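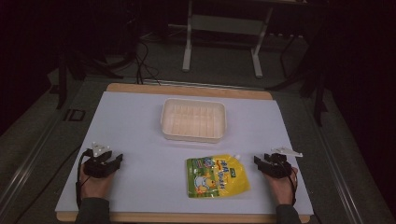
Die Unterlage gehört ins Wartungsheft

Wer zwei Handgreifer einrichtet, beschäftigt sich zuerst mit den Backen, dann mit den Kabeln und zuletzt mit den Markerplatten. Um den Platz, an dem gearbeitet wird, kümmert er sich meistens gar nicht. Ich halte das für einen Fehler.

Unser Aufbau bei Mevmont ist schlicht. Auf dem Teppichboden liegt ein Holzbrett, darauf ein Bogen helles Papier, darauf eine Kunststoffschale und ein Quetschbeutel mit Ausgießer. Links und rechts je ein schwarzer Greifer mit weißer Markerplatte. Für so etwas braucht man keine Werkbank. Man braucht aber eine Fläche, die morgens genauso liegt wie am Abend davor, und die hatten wir lange nicht.

Teppich gibt nach. Ein Brett darauf kippelt, sobald sich jemand mit dem Unterarm abstützt, und das Papier wandert bei jeder Berührung ein Stück. Wir haben im letzten September 104 Durchgänge wiederholt. Zuerst hatten wir die Markerplatten im Verdacht und haben sie neu verschraubt, danach die Kabel getauscht. Am Ende lag das Papier schief. Seitdem wird es an den Ecken fixiert und nach 500 Durchgängen ausgewechselt, auch wenn es noch ordentlich aussieht.

Im Wartungsheft, das wir von Vonov übernommen haben, stehen 20 Punkte. Sie betreffen Backen, Gelenke, Stecker und Platten. Zum Untergrund steht dort nichts. Das Heft ist sonst gut, ich möchte es nicht schlechtreden. Es geht eben davon aus, dass ein Greifer für sich gepflegt werden kann, und bei einem Gerät, das von Hand geführt wird, stimmt das nur zur Hälfte.

Ähnlich ist es mit den Kabeln. Ein Kabel, das in einer Schlaufe am Handgelenk hängt, zieht am Stecker, und zwar bei jeder Drehung. Die Schlaufe muss groß genug sein, und am Boden darf das Kabel nirgends unter der Brettkante klemmen. Das prüft man in Arbeitshaltung, mit beiden Greifern in den Händen.

Der Einwand aus dem Projekt Zistusura lautet, das koste Zeit. Es sind 15 Minuten am Tag. Dafür lässt sich ein schlechter Durchgang hinterher überhaupt einem Teil zuordnen. Ich würde Brett, Papier und Kabelführung ganz nach vorn ins Heft setzen, vor die Backen. Die nächste Fassung ist für September geplant, bis dahin liegt bei uns ein handgeschriebener Zettel drin.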